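The board came first

I had been told to come to the side door at Sorngate, because the front one sticks in summer, and to bring an appetite, because there would be flapjack. Both pieces of advice were good. The woman I had come to see was already at the bench with her sleeves rolled up, rubbing oil into the end of a plank with what had once been a pillowcase, and she waved me to a stool with her elbow and went on rubbing until she got to the corner.

She makes wooden boards, mostly for kitchens, and for the last few years she has also been turning out small painted blocks for children. She asked me not to use her name ("people who want me can find me, and my mother reads everything"), and so I shan't. The workshop is a long, low room behind a row of garages, with a kettle at one end and the saws at the other, and in between more timber than I would have thought one person could use up in a lifetime.

I wondered how the blocks had come about, as they seem a long way from chopping onions.

"Well, the board came first," she said. "It always does, with me. I had a neighbour in for coffee with her little boy, and he was bored stiff, poor lamb, so I gave him a handful of offcuts and put a cutting board down on the floor for him to build on. It's only a board, but it's flat, and it has edges, and he stayed on it. He lined everything up. He was there so long we had a second pot of coffee!"

She began rounding off the corners of her offcuts that same January, and giving them to anybody with a child under five. For a long time she left them plain. The colour was a friend's idea, and she resisted it for a whole year before giving in with green and blue, which were the two tins she happened to have open. She still has a soft spot for those two. Customers ask for red, and she makes them red, but you can hear in her voice that it's a favour.

We talked a good deal about shapes. Cubes are the easy ones, she told me, and the ones everyone thinks they want. Cylinders are what the children want – they stand up nicely and then, when you've had enough of standing them up, they roll under the sofa. She is fondest of the prisms, the triangular ones, which she cuts in pairs so that the two halves can sit face to face and make a square again.

"You can't tell a child that," she said. "They've got to come across it. I had one little girl who carried a pair of prisms home in her coat pocket and wouldn't have them taken out for the wash."

By now the flapjack had appeared, and with it a tin of finished blocks, which she tipped out for me among the crumbs. The paint is matt, and she is quite firm on the point. Gloss looks smart in the shop, she says, and then it slides about and shows every fingerprint, and it chips in big flakes when the dog gets hold of it. She puts on 2 coats, rubs down between them, and leaves the lot on a rack by the window for as long as she can bear to.

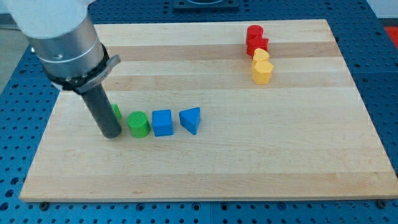
Why make a board out of strips and not one wide piece?

"A wide plank is much more likely to cup, dear. It takes up damp on one side and off it goes like a saucer. If you glue up narrow strips they keep one another in order, and you get the stripes for nothing."

She enjoys the stripes more than she lets on. There was a stack of maple leaning against the wall, some of it as pale as cream and some the colour of weak tea, and she pulled out one length after another to show me how she chooses which will go beside which. A little knot doesn't trouble her as long as it is sound and stays put when she presses it with a thumbnail. She lays the strips out dry in the evening, goes in to supper, and looks again in the morning, and quite often she moves one.

The biggest board she has ever sold had 16 strips in it and went to a café called Levero, where it holds the cakes. It needed two people to carry it in, and she spent the whole journey there with her arm stretched behind her to stop it sliding off the back seat. They have since asked for another, a bit smaller, and she is thinking about it.

I asked about glue, expecting a short answer, and we were on glue for quite some time. She buys hers from Verstraete, in tubs, and won't be parted from it. She has opinions on clamps as well (you can't have too many, and the good ones are always in use), and on people who wipe the squeezed-out glue with a wet rag while it's still runny. It goes into the grain, she says, and then you find it again when the oil goes on, a nasty pale smear just where the light falls. She waits until it has gone rubbery and takes it off with a scraper.

Oil she is more relaxed about. Anything meant for food will do, put on thinly and often. When somebody brings a board back to her looking grey and thirsty, she doesn't scold, though I had the feeling she would like to. She gives it a light sanding, a good drink of oil and a day's rest, and charges 30 pounds for a large one, less if it comes with eggs.

The sets of blocks are sold through Zindeo, the toy shop by the station, and she delivers them on foot in a wheeled shopping bag. Last year she sold 173 sets, a figure she looked up for me in a ledger with a cracked green spine, and then looked up again because she didn't believe it. Every set goes out in a cotton bag with a drawstring. There was a time when she put in a leaflet with suggestions for games, but she had a letter from a grandfather saying that his grandchildren had ignored the games and made a boat of the leaflet, so she stopped printing it and has felt better ever since.

Did she ever play with them herself?

"Oh, constantly," she said. "I tell myself I'm checking the corners. You put a few down in a row, all nearly touching, and then you want to know whether the next one will fit, and then the telephone goes and you've been at it for ages. I do it on a board, always. On the bench they get lost in the shavings, and on the floor I can't get up again!"

She is at work on something new this summer, a shallow tray with a raised edge that would fit over the top of a board and stop the cylinders making their escape. The first one came out too tight and had to be knocked off with a mallet. The second was on the bench while we talked, held in four clamps, and twice she got up in the middle of a sentence to give one of them another quarter turn.

I came away with a block in each pocket, a square of flapjack in a paper napkin, and instructions on what to do with my own neglected chopping board, which I had made the mistake of describing. I'm to bring it round to the side door next week, dried off properly and stood on its edge in the car.

July 2022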